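Two grippers, one dish rack and too many mugs

Posted 2024-06-29

Since March I have wanted to compare two sets of fingers for the small arms, and this week I finally had enough free evenings for it. The first set are the Rovby fingers, which are straight and a little soft at the ends. The second set are the ones Lefteris Dimitriou drew for me, narrower and with a long taper. I call them the Warnside fingers, after the street where his workshop is, and he does not like this name but he has not offered a better one.

I should say first what the comparison is about. The task is to take mugs from the table and put them in a dish rack, with a person driving both arms. I do not train anything yet. I only want to know which fingers make me less tired and which ones drop less, before I spend weeks to record with the wrong ones. Stamatia Makris asked me why I don't simply buy the best gripper from the catalog. The reason is the price, and also that the best gripper in the catalog is too heavy for the wrist I have.
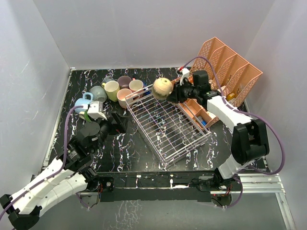 The rule I made for myself was to change only one thing at a time, and I kept it for two evenings. Before any mug goes into the rack I like to do a warming up, to feel the delay in the controller and to see if one arm is slower than the other. For this a round object is very good, like the beige ball in the right gripper, held up over the back corner of the empty rack. A ball has no handle to save you. If the fingers close and one of them arrives earlier, the ball turns a little, and you notice it in the camera view immediately. With the Rovby fingers I had to close slowly and wait. With the Warnside fingers the ball was worse, I must admit it, because the contact area is small and I had to be more exact with the height.

With mugs the story was different. A mug gives you three places to hold it: the handle, the wall (one finger inside and one outside), or the whole body from the sides. I expected to use mostly the handle. After one evening I used the handle almost never. The handle can point anywhere, and when it points to the back wall the elbow has to go in a position that the arm does not enjoy. The wall is nearly always possible if the mug stands up, and there the narrow fingers are much nicer. The Rovby ones are thick, and with the smaller mugs the inside finger touched the bottom edge before I had a good hold.

Then there is the question of turning. I like the mugs upside down in the rack, as my mother did it, so the wrist has to rotate a half turn while it holds the wall. In my log I have 60 attempts with each set. The Rovby fingers lost five mugs in the turn. For the Warnside fingers I have fewer losses, but I have to be fair, I did them second, and by then my hands had learned the movement. Lefteris says I should repeat everything in the opposite order. He is right and I will do it, but not this month.

The cameras I also compared, without planning to. My habit was to drive by looking at the fixed camera above the table, and to use the wrist cameras only at the end of the movement. Rafferty, who writes to me sometimes from the comments of this blog, told me to try the contrary: wrist view big on the monitor, fixed view small in the corner. The first hour was terrible and I felt a little seasick. After that I became faster. From the wrist you see both fingers and the thing between them, and you don't have to guess the depth. 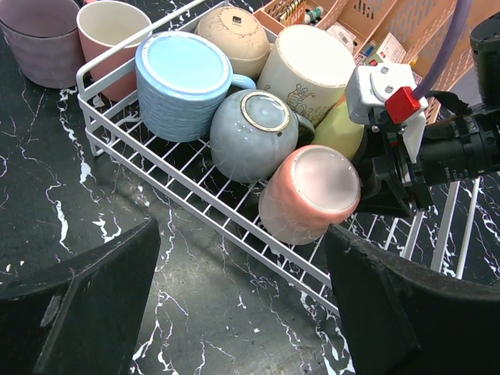
Wrist view, with the salmon-pink mug just past the fingers and the other mugs behind it in the rack.

What the wrist view does not give you is the other arm. Twice I brought the left arm over while the right one was still leaving, and they touched. Nothing was broken, but one cable tie opened and I spent the rest of the evening on cable management, a subject on which I could write a separate post. My short advice: leave more slack at the wrist than you think, and less at the base. If the cable is tight at the wrist, the motor works against it all the time, and you believe you have a gripper problem when you have a cable problem.

About the controller. I started with a gamepad, and I do not recommend it for two arms. Two thumbs are not enough for this number of joints. Now I use a pair of leader arms made from a Jemberg kit, which I move with my hands and the real arms copy. The triggers were too stiff from the beginning, so I changed the springs for softer ones. This had more effect on my tiredness than the fingers did. I can now work for 90 minutes before I want to stop, and with the old springs my index finger was complaining very early.

There is one thing I still do not solve well, and it is the last mugs. When the rack has space, everything is easy, you approach from above and open. When the rack is nearly full, opening the fingers pushes the neighbor. With the Rovby fingers I often put one mug and moved two. The narrow fingers need less space to open, so they disturb less, but they also arrive in places where I cannot get them out again without touching something. 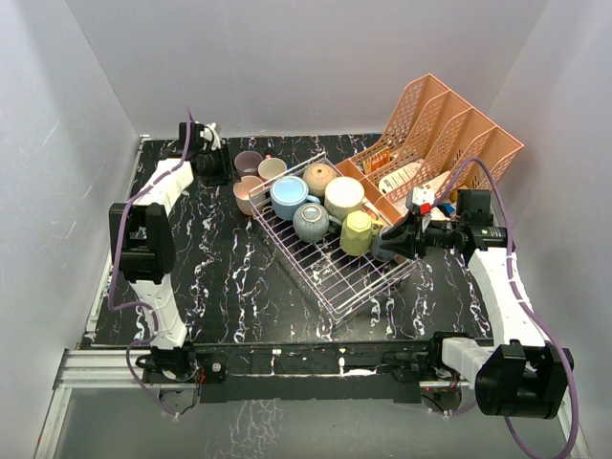

I tried to open only halfway and then go out straight up, and this helps, if the wrist is really vertical. Mine usually is not. I have the tendency to come in from the side, as a person would do with the own hand, and then the only way out is the same way back, slowly. Stamatia tried it for one hour and she did not have this habit at all. She came from above every time and she was more clean than me, which was not very pleasant to watch. She had never driven an arm before, so maybe she had nothing to unlearn.

For those who want the numbers, the log from all evenings has 3,272 lines, one for each time a gripper opened or closed, and it is not well organized. When I have cleaned it I will put it on the downloads page. Please do not ask me for it before, I would be embarrassed by the column names.

For now the Warnside fingers stay on both arms. I asked Lefteris for a new version with the same taper and a slightly wider pad at the tip, and he wants to try a softer material on the inside face. If somebody has experience with soft pads that do not come off when the fingers turn against a glazed surface, I would be happy to read it in the comments. Glue is what I used until now, and it holds for two evenings, sometimes three.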